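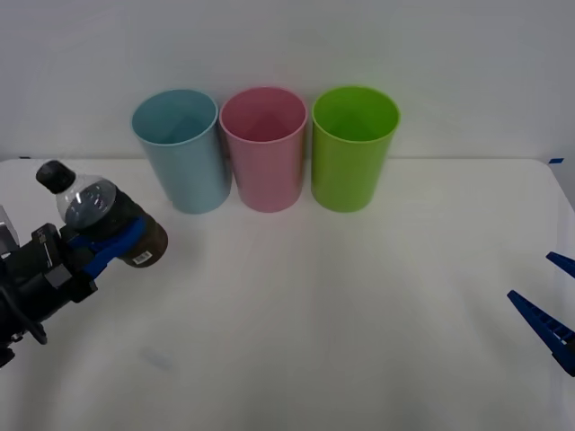 Helpers wanted for the Storkel build, Tuesday nights

Storkel is a two-armed robot we're building in the back half of the Clitunent shared workshop, and we'd love more hands on it! Right now the big project is drinks. We want one arm to pick up a bottle of soda and pour it into a plastic cup, with the other arm helping out, and we want it to work with any color cup in any spot on the table. Getting there takes a lot of tries, a lot of small fixes and a fair number of paper towels.

We're looking for 4 people to join us through the end of May. You don't need to know anything about robots. If you've ever taken apart a bike or sewn a costume or gotten weirdly deep into a spreadsheet, you'll fit right in.

What you'd be doing

Mostly, driving the arms. You sit at the hand controls and guide the grippers through a pour while the computer records the moves. We have 600 good recordings to collect, and each helper takes on 100 of them (the regulars are covering the rest). The first few feel like trying to write your name with oven mitts on, and then something clicks and it gets really fun.

In between runs there's plenty of other stuff going on. The fingers are blue plastic and we keep changing the shape, so somebody is usually filing, fitting or swapping a set. Cables need tidying. Cups need to go back in their places. If you code, we have a pile of jobs for you in Jugah, our homemade scheduling program, which is friendly but needs work - the part that sorts good recordings from bad ones especially.

What we ask

Come at least every other week, 6:30 to 9 in the evening. Be 14 or older (under 18, please bring a parent or guardian the first night). Closed shoes, long hair tied back, and hands off the table whenever the arms are powered. We'll go through the stop button with you before you touch anything else.

What you get

It's unpaid, but you get free bench time at the workshop for as long as you're helping, plus dinner on build nights. You'll also be welcome to take home our drawings and the code and start an arm of your own. We're hoping to show Storkel at the Undau open house, and everyone who helped is invited to run the table with us.

To sign up, fill in the card by the workshop's front door or just drop in on a Tuesday and ask for the robot bench. Tell us which evenings you can make and whether you'd like to drive, build or code - picking all of them is fine!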